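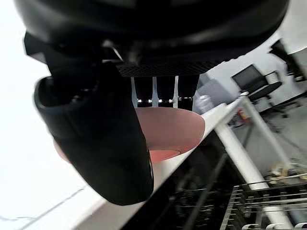

Pink round item at a white table, Holzer site.

Part-time table setting and clearing assistant, Kemow Household Services

Kemow is hiring for its Holzer site. The work covers setting out, clearing and sorting bowls, plates and other tableware on long tables. Each shift is 8 hours, including a 40-minute break.

Duties:
Place items according to the printed layout sheet
Clear and wipe tables between rounds
Record chipped or missing pieces in the stock log – nearly 70 item types are listed

Requirements: able to stand for long periods and lift full crates. Prior kitchen or banquet work is useful but not required.

Apply in writing to the Holzer office, quoting reference 656. Posted September 25, 2022. Applications are read in order of arrival.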